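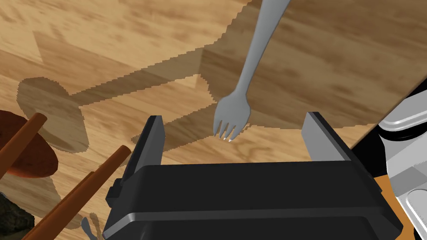

House rules for running tabletop tasks in sim

I have been meaning to write these down since June. Our group at Hellano runs manipulation policies against simulated tabletops before anything goes near the hardware, and for a long while everyone had their own habits. One person reset the arm by hand between episodes. Another one had a tolerance set in a local config and forgot to tell the rest of us. The results all went into the same spreadsheet.

There are published safety standards for physical robot cells and you should read the ones that apply to you. They say very little about how to keep a simulated evaluation tidy, so most labs end up with a page like this one. Ours lives in the wiki under Trusel, the name of our task suite. What follows is the wiki page with the swearing taken out.

Freeze the task before you look at the results

The task text, the object set, the starting poses and the success check get a version number. Once a run has started under that version, none of those change. If the success check is wrong, and ours has been wrong plenty of times, you bump the version and run the whole lot again. Nudging a threshold because the policy "basically did it" is the most common way our numbers went bad, and I did it as often as anyone.

Every task gets 70 episodes. That number came out of an argument about compute, so don't read anything deep into it. The point is that it's the same for every policy and you don't stop early because things are going well.

Write the success check in terms of the object

Cutlery is where we learned this one. A check that says "gripper closed near the utensil" will pass a gripper that closed on air beside it. Our check now wants the object's own pose to have changed by the required amount and to hold for 2 seconds. The joint readings are logged but they don't count towards success.

Thin, flat things also need their collision meshes looked at by a person. Govik, the simulator wrapper we use, will happily generate a convex hull for a fork, and a convex hull of a fork has no gaps between the tines. For some tasks that's fine. Write down which mesh you used either way.

Save the wrist view as well as the numbers

Keep the rendered frames from each episode, at the resolution the policy sees. I can get a fair bit out of a single frame from above the gripper: where the fingers are in relation to the utensil, and how the light is falling. The arm's shadow on the table has hard, stair-stepped edges at our current shadow map setting, and part of the utensil goes nearly white where it's lit. A policy trained on soft lighting may well care about both. We log the shadow settings with the task version for that reason.
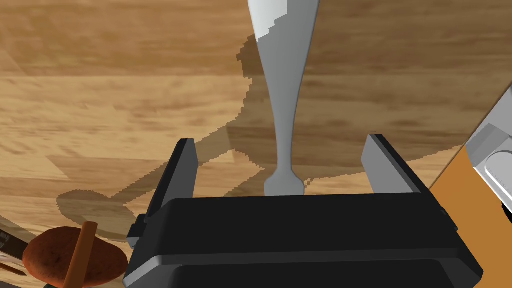 Review failures in pairs

Two people watch each failed episode, separately, and each picks a cause from the fixed list. There are 4 causes: perception, approach, grasp, and environment fault. If the two disagree, the episode is marked disputed and stays that way in the report. We used to talk it out until somebody gave in, and it was usually whoever wanted lunch.

Environment faults stay in the total. You can report them on their own line, but you can't quietly rerun the episode. A cup that spawns inside the table is a bug in your setup and the reader ought to know how often it happens.

Check the start state by eye

Before a batch, open the first frame and look at it. Fingers open, nothing between them, the scenery where it belongs. Low light and plain surfaces are allowed if the task file asks for them. Leaves and stems coming into the view are allowed too, on the same terms, but they have to be listed as scene objects with a pose like everything else. If it renders, it's in the file.

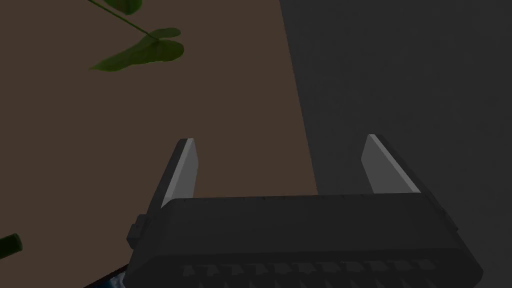 Keep the claims small

A result in sim is a result in sim. Our reports give the suite version, the seed range, the simulator build and the failure table, and the word "robust" has been banned from the abstract. If a policy goes on to the bench in the Urbańczyk building, it goes through the ordinary risk assessment from scratch, with the speed limit on and the e-stop tested that morning. A good score doesn't buy it a shortcut through any of that.

Seeds are still unresolved. We share one range across all policies, which makes comparison easy, but it also means we've all been staring at the same layouts for ages and probably tuning to them without noticing. I'd like a held-out range that only the build server can read. It's on the list, behind fixing the logger, which still writes rotations in degrees in one file and radians in the other.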